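租了一个月的Cesell,教两只桶认瓶子

阅读时间 21 分钟

先交代一句,这个月的钱是我自己掏的,410 欧,Plulimex没给我折扣,我也没跟他们要。月底那天我在线上点了"不续订",过了一晚又点回来了,所以这篇你们就当是一个还在犹豫的人写的,前后语气不太统一请多担待。

起因是我想做一个很小的分拣。小到什么程度呢,就是桌上放个瓶子,机器把它拿起来,按标签颜色放进对应的桶里。灰桶一只,黄绿色的桶一只,完了。听上去像是给小朋友玩的对吧?我也是这么想的,所以一开始给自己留的时间非常乐观,乐观到现在翻出当时的计划表都有点不好意思(计划表里居然还写着"剩余时间做第三类瓶子",哈哈哈)。

Cesell是Plulimex做的那套"示教+训练"服务,按月租。你在他们Stundham的场地约一张工作台,台上有机器,有固定的相机,有一台装好软件的电脑;你拿着主手把动作做一遍一遍又一遍,软件录下来,上传,后台训练,训练好的模型再发回到那台机器上跑给你看。硬件你不用买,环境你不用配,显卡你也不用抢。这三样里随便哪一样都够我折腾掉半个假期,所以我看到介绍页的时候是真的心动。

租之前我在Quiroga和Cesell之间来回纠结了很久。Quiroga更像一个纯软件包,便宜,灵活,前提是你家里或者单位里已经有一台能动的机器。我没有。我有一张很稳的餐桌和一个很反对我在餐桌上装机械臂的家庭环境。那就Cesell吧!

注册流程我就不细讲了,填表,签安全须知,看一段视频,做几道关于急停按钮的题。视频拍得挺好,就是讲到急停的部分重复太多遍,看到后面我已经能跟着念了。不过后来我真的按过急停,按得非常快,所以那段视频你们还是认真看。

第一次到场的那天我带了一整袋瓶子。家里喝完的饮料瓶,大大小小,高矮胖瘦,我想着样本越杂越好嘛。工作人员看了一眼我的袋子,很客气地建议我先挑两种,一种绿标签,一种黄标签,别的放到后面再说。我当时心里有点不服气,觉得这是不是在替系统藏拙。录了半天以后服气了。变量一多,你根本不知道它学歪是歪在哪里,是瓶子太滑,还是标签反光,还是你自己手抖。只留两种瓶子,出了问题至少能猜。

台面布置是我自己定的。桶靠后边摆,并排,中间留一条缝;瓶子放在靠前的地方,躺着。桌上贴了红色和蓝色的胶带当标记,我一开始嫌它们碍眼,想撕掉,幸好没撕。两只桶只要挪过位置,没有胶带你是绝对摆不回原样的,我试过凭眼睛摆,摆完信心满满,一对照录像,歪得很离谱。 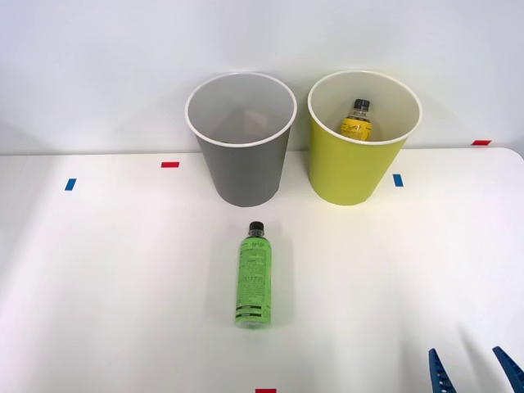 绿标签的瓶子横放着,盖子朝墙。右下角露出来的是夹爪的指尖。

为什么要让瓶子躺着?好问题,我自己也问过自己。站着的瓶子更好抓,夹爪从侧面过去一合就行,但我要做的这个东西最后是想放在回收口旁边用的,人往里扔瓶子的时候可不会替你把瓶子摆正。躺着的瓶子难在哪里呢,难在夹爪得从上面下去,下去的高度差一点点,要么指尖顶到桌面,要么只蹭到瓶身上沿,一夹,瓶子"啵"一下弹出去,滚得老远。第一天我大部分时间都在追瓶子。

再说黄绿色那只桶,里面放的是黄标签的瓶子,黑色瓶盖,露出半截来。桶里有瓶和桶里没瓶,对相机来说是两种画面,如果你录的时候桶永远是空的,跑的时候里面突然多了东西,模型可能就愣住。我第一批数据全是空桶录的,训练完放上去跑,第一个瓶子放得漂漂亮亮,第二个瓶子夹到桶口上方,停住了,悬在那儿,好像在思考人生。我站在旁边等了很久它都没松手。后来重录,就有意让桶里有时候有瓶,有时候没有,这个毛病好了很多。

好,下面讲软件,这个是我最想讲的,也是我觉得这 410 欧主要花在哪里的地方。

Cesell的录制界面做得真的舒服!我用过一些别的工具(名字就不点了),录一条数据要在终端里敲命令,录坏了要自己去文件夹里翻,翻到了还不敢删,怕删错。Cesell是脚踏板,踩一下开始,再踩一下结束,长踩是作废。手不用离开主手,眼睛不用离开桌面。这个长踩作废我要单独夸一下,因为录示教最烦的就是动作做到一半自己知道做砸了,如果还得放下手去点鼠标,人就会偷懒,想着"算了凑合吧",然后那条烂数据就混进去了。有了长踩,作废的成本低到几乎没有,数据自然就干净。

录完之后每条会自动生成一个小缩略图,排成一面墙。你可以拖着时间轴一起看,所有条目同步往前走,谁动作特别慢,谁中间停顿了,一眼就看出来。我就是在这面墙上发现自己有个坏习惯:每次把瓶子送到桶上方的时候,我会先晃一下,像在瞄准。录的时候完全没感觉,看墙的时候发现每一条都在晃,整面墙一起晃,特别滑稽。然后你猜怎么着,训练出来的模型也晃,晃得比我还认真。

套餐里包含的上限是 1,000 条示教。我刚看到的时候觉得这怎么可能用得完,后来发现作废的不算,重录的要算,删掉的也算(!)。删掉的也算这件事在价目页上写得很小,我是在配额条变黄的时候才去找到那行字的。理由据客服说是因为数据已经上传并且处理过了,占过计算资源。行吧,道理我能懂,但你把它写大一点不行吗?如果你打算租,请记住:上传之前先在本地看墙,看完再传,别像我一样录一条传一条,图那个进度条走满的快乐。

想要更高的上限就得上大一档的套餐,一个月 2,000 欧,带优先排队,带一个能打电话的技术支持。我没上。一个人做小项目上这个就太夸张了,小公司如果赶进度也许划得来,这个我没有经验,不乱讲。

训练部分是黑箱,基本上就是你点一个按钮然后去吃饭。能调的东西不多,有一个"基础"模式和一个"细致"模式,差别是训练时间和对相机画面的利用方式,文档里写得含含糊糊。我两个都跑过。基础模式出来的动作比较快、比较糙,瓶子能进桶,但经常是擦着桶沿进去的;细致模式慢一截,但抓取稳得多。后来我就只用细致了,反正排队的时间比训练的时间更磨人,白天排队能排到你怀疑系统挂了,半夜提交就很快。如果你能熬夜,这是唯一的诀窍。

曲线图倒是给的,就是那种一路往下掉的损失曲线。看着它往下掉心情会变好,除此以外我没发现它跟实际效果有什么关系。有一次曲线漂亮得像教科书,放到台子上跑,机器把夹爪伸到瓶子旁边,合上了空气,然后郑重其事地把这团空气放进了灰桶。完了还回到初始位置,一副收工的样子。我笑到旁边那张台的人都转过来看。

那次的原因我查了挺久。数据没问题,模型没问题,是我前一天走的时候动过相机支架,就碰了那么一下,角度偏了一丁点。固定相机嘛,名字里有"固定"两个字,我就默认它永远是固定的。Cesell有个相机校验的功能,会把当前画面和录制时的参考画面叠在一起,半透明的,对不齐的地方会有重影。这功能藏在设置的第二层菜单里,默认不开。我觉得应该每次开机强制弹出来,弹到人烦为止。我给他们写了反馈,回信说已经列入考虑。嗯,列入考虑。

硬件这块我不评。一来我不懂,二来机器也不是Plulimex造的,他们只是在上面跑自己的服务。我只从一个天天跟它待在一起的人的角度讲讲夹爪指头。蓝色的,内侧有一道一道的纹路,我那几周看它看得比看家人还多。抓躺着的瓶子,指头张多开很关键,张太开,下去的时候容易碰到旁边的东西;张太小,瓶子稍微歪一点就套不进去。我在示教的时候每次张开的幅度都不太一样,结果模型也学得犹犹豫豫,开一点,合一点,再开一点,像在跟瓶子商量。后来我强迫自己每次都先张到底再往下走,动作丑一点没关系,一致就好。改完这个习惯再录的那批数据,是整个月里效果提升最明显的一次。

光线也要讲一下。桌子是白的,墙也浅,瓶子的影子很淡,本来是很理想的条件。可我家那个回收口的位置光线很差,下午还会有斜着照进来的太阳。我问过能不能在Stundham的场地上模拟一下这种光,答复是可以自己带灯。我就真的带了一盏台灯去!夹在桌边,拧来拧去换角度录了一批。加了这批数据以后,原来的条件下反而没有以前那么稳了,但换光之后至少不会彻底瞎掉。这里头怎么配比我还没摸清楚,只能说不要一口气加太多。

还有标签。我选绿和黄,是觉得这两种颜色差得够远了,桶也正好有一只灰的一只黄绿的。规则是黄标签进黄绿桶,绿标签进灰桶。你们发现问题没有?我发现得很晚。人看到黄绿色的桶,绿标签的瓶子,手是会自己往那边走的!我自己示教的时候就送错过好多次,送到桶上面才"哎呀"一声,长踩作废。模型倒是没有这种困扰,它又不在乎颜色名字,你教什么它就记什么。只是我作为老师老是犯错,有漏网的没作废,就这么传上去了,后来在墙上一条条看,才把那几条错的揪出来。如果重来一次,我会把规则反过来,绿的进黄绿,黄的进灰,放过自己的脑子。

你可能要问那为什么中途不改。因为配额啊!录好的那些按旧规则,改规则就全废了,废了还照算数。所以我就咬着牙把这个别扭的规则一路用到底。这也算是按条数收费带来的一个副作用吧,它会让你不舍得推翻早期的坏决定。按时间收费的话我大概早改了。Quiroga是按时间的,这一点上我得给它加分,虽然我没真用过。

说说典型的一个下午是什么样的。到场,开机,叠参考画面对相机(现在我每次都对了),看一眼胶带,把两只桶归位。然后放瓶子。放瓶子看着简单,也有讲究,不能每次都放在同一个点,不然模型就背答案,只会去那一个点抓。我的做法是每录几条就往旁边挪一点,盖子有时候冲前有时候冲后,有时候横过来。后来我发现自己挪来挪去还是喜欢放在中间,正对着两桶之间那条缝的地方,人就是有这种对称的毛病。软件的统计页会画一张热力图,显示物体出现过的位置,我的热力图中间红得发紫,四周一片冰凉。之后我就照着热力图往冷的地方补。这张图也很好用,强烈建议一开始就打开。

录到后面人会进入一种很奇怪的状态,很安静,脑子里什么都没有,只有伸手、下去、夹、抬、移、放、回来。我还挺喜欢的,像在织毛衣。但是织久了质量会掉,我给自己定了规矩,觉得自己开始走神了就起来走一圈,去走廊那台咖啡机那儿接一杯(咖啡很难喝,Plulimex如果你们在看,请换一台)。
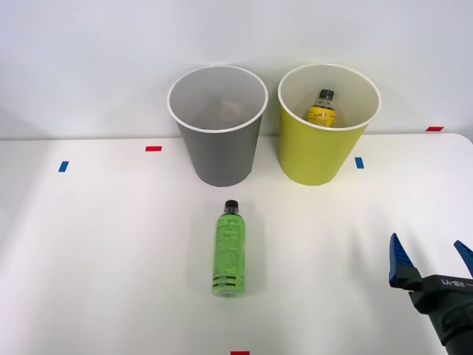
我上一篇底下有位读者留言问,你折腾一个月就为了把瓶子放进桶里,写个传统程序,颜色识别加固定抓取点,不是一个周末就搞定了?

问得很好,我想了好几天才回。短的回答是,对,如果瓶子永远躺在同一个地方,朝同一个方向,光线不变,那写程序确实快得多,而且更可靠,你就该写程序。长一点的回答是,我想要的那个场景里这些条件一个都不成立。瓶子有压扁的,有标签撕了一半的,有滚过来还没停稳的。传统办法也不是做不了,可是每多一种情况就要多写一段,多写一段就多一处可能打架的地方。我以前干过这种活,最后那份代码我自己都不敢打开。示教的好处是,碰到新情况我就去多录几条,不用想该怎么描述它。坏处也在这里,我永远说不清它到底会了什么。

那位读者后来又回了一条,大意是说不清会了什么的东西他不敢放在有人的地方。我同意。我自己也不会在没人看着的情况下让它在家里跑,至少现在这个版本不会。力度限制、速度限制这些Cesell都有,在工作台上也都是开着的,但那是有围栏、有急停、有工作人员的环境。

讲到急停,前面说我按过,补一下经过。那天我把一个瓶子竖着卡在了两只桶中间的缝里,纯粹是手欠,想看看它会怎么办。它的办法是从上面直直地下去,指头落在桶沿上,还在继续往下使劲。桶开始变形的时候我就按了。按完机器停得很干脆,没有多余的动作。恢复流程有点烦,要在电脑上一项一项确认,还得把手臂慢慢退回安全位置,不过烦一点也好,让你记住刚才犯了蠢。工作人员过来看了一眼,什么都没批评,帮我把桶掰圆了就走了,态度特别好。

文档方面,我给一个中等偏下。入门那部分写得很好,有图有步骤,跟着走就能跑起来。可一旦你过了入门,想知道点深的,比如细致模式到底怎么用相机画面,比如为什么同一份数据训练两次结果不一样,就什么都查不到了,只剩下论坛。论坛里的人倒是热心,回复也快,就是搜索功能很差,同一个问题被问了又问,答案散在各个帖子里。我把我觉得有用的帖子存了一份清单,有人要的话我下次贴出来。

中文界面是有的,翻译质量时好时坏。"回放"有时候叫"回放",有时候叫"重播",有一个按钮叫"复演",我到最后也没搞懂它跟前两个有什么区别。还有一个错误提示翻成了"手臂不开心",我特地切到英文去看原文,原文挺正常的,不知道译者当时是什么心情。我倒不希望他们改掉这个,挺可爱的。

预约系统也抱怨两句。时段是整块放出来的,放出来就被抢,好的时段根本轮不到我,我抢到的多半是很早或者很晚的。有两次我到了以后发现前一个人还没走,东西摊了一桌,我就站在旁边等。取消时段的规定也偏严,提前说了也要扣掉一部分。如果你住得离Stundham远,把路上的时间也算进去再决定租不租,我来回那些车程加起来都够再学一门乐器了。

还有个小细节,导出。数据是可以导出的,格式也开放,这点我签约前专门问过。模型可以导出,但是导出的模型只能在装了Cesell运行环境的机器上跑,而运行环境要另外授权。这一条问的时候对方讲得比较绕,我是看了合同才明白的。所以如果你想的是租一个月,把模型拿回家,从此与他们无关,那不行。数据能带走,你可以拿去喂给别的工具,包括Quiroga,他们家有导入脚本,我试了一下导入没报错,效果怎样还没测,家里没机器嘛。

最后那一周的效果,我尽量平实地讲。单个瓶子,放在我录过的范围以内,光线正常,它多半能抓起来放对桶。失败的时候一般是失败在抓,很少失败在分。也就是说颜色它分得很清楚,比我清楚。超出录过的范围它就开始犯糊涂,越靠桌边越糊涂。两个瓶子同时在桌上,它偶尔会在两个之间来回犹豫,夹爪往左一点往右一点,最后选一个,选完就没事了。压扁的瓶子基本不行,我录得太少,这个怪我。

我本来想做一张漂亮的成功率表放在这里,后来放弃了,因为我每次测试的条件都不太一样,中间还改过放瓶子的规矩,硬凑一张表出来是骗人。等下一轮我固定好测试流程再说。对,有下一轮,我不是又点回续订了嘛。

续订的理由有点站不住脚:配额会重置。我可以把绿进灰、黄进黄绿这套规则整个扔掉重来,从第一条开始就张到底再下去,不晃,位置铺开,光线一开始就混着来。头一个月踩过的坑这次都绕过去,我很想看看能差多少。家里人对此的评价是我终于找到了一种花钱的办法,可以让我去很远的地方捡瓶子。

给打算租的人几条零碎的建议,想到哪写到哪。自己带瓶子,带同款的多带几个,夹多了会瘪。标签要贴牢,翘起来的边会勾住指头。桶底如果有东西记得拿出来再录,不然有的条目里有,有的条目里没有,你看墙的时候会疑神疑鬼。穿长袖的话把袖子卷起来,我有一批数据里袖口一直在画面边上晃来晃去,全删了(删掉的也算!)。别在饿的时候录。脚踏板的线很短,坐下之前先理好,我踢掉过一次,录了半天才发现一条都没存。

不推荐给谁呢。想学原理的人,别租,它什么都替你藏起来了,你学到的只有怎么当一个合格的示教员。有自己机器的人,先去试Quiroga,便宜很多。赶着交东西的人,除非上大套餐,不然排队会把你急死。

推荐给谁?像我这样的吧,有个具体的小东西想做,没有机器,有点闲钱,有耐心把同一个动作重复到麻木,并且觉得看着夹爪第一次稳稳地把瓶子放进桶里是一件值得在走廊里蹦起来的事。我真的蹦了,咖啡洒了半杯,反正也不好喝。

下次去是十一月,我打算把三种瓶子都带上,论坛帖子的清单到时候一起贴。有想让我试的奇怪摆法可以留言,竖着卡在两只桶中间那个就别提了。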